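News > Out and About > Visits

Search visits and reports Go

January
By Pallavi Sengar

Clothes sorting open day at the Semwal building, Flestcombe

The flyer from Limia promised "a new way with old clothes," and I've read enough flyers to bring a sandwich and low hopes. Parking was on the street and cost me more than the last three shirts I bought. Inside, a woman with a lanyard handed out a sheet of figures: 3,712 garments through the building last month, 2,389 of them passed on for resale. I asked what became of the rest. She said there would be a talk on that at two. There was a talk at two, and it was on folding.

To be fair, the folding and sorting are what most of us had come for. The pitch is that every piece gets opened out, looked over on both sides, and folded the same way, whatever state it arrives in. Most places I've visited skip the second side. Limia says it doesn't, and I spent a good part of the morning trying to catch them at it.

White tables are a sensible choice, I'll give them that. A lavender T-shirt in a heap on one of them is easy to read, even before anyone has straightened it: you can find the neckline and the label inside the collar and work out which way is up. Whether you could do that for a full shift without getting careless is another matter.

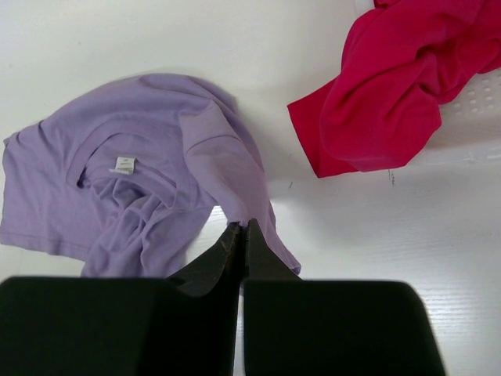
The folding talk

The speaker had a system called Kumidmont, which has its own booklet, and the booklet has its own price. Strip away the name and it's what my aunt did on her bed: shoulders first, sleeves in, bottom up. He spent 20 minutes getting there. A man near me asked how it copes with hoods and was told hoods are in the second booklet.

I'd have liked a straight comparison, the same pile done the usual way and then this way, with a clock on the wall. No clock. The sheet says a trained sorter can handle 400 pieces in a day, against 255 before the system came in, but it doesn't say what kind of pieces, and a day of dish towels isn't a day of blouses.
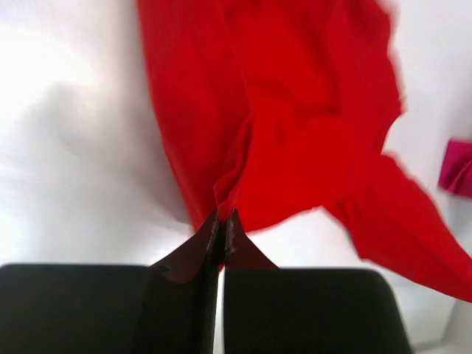
My own quarrel is with thin knits, and the speaker hurried past them. A stiff shirt will sit where you put it. Soft fabric like that red piece, held at one narrow pinch with the rest hanging in loose folds and a long flap swinging off to the side, has its own ideas, and the booklet's drawings all show cloth as flat as cardboard. I put this to him afterward. He said it was "a matter of practice" — which may be so, but then what is the booklet for?

The tea was good and the room was warm. The resale rack by the door had fair prices, and I bought a gray cardigan with both sides in decent shape, so someone had looked. The next open day is on a Wednesday and the talk is the same one. If they add the part about where the other clothes go, I'd drive back for it.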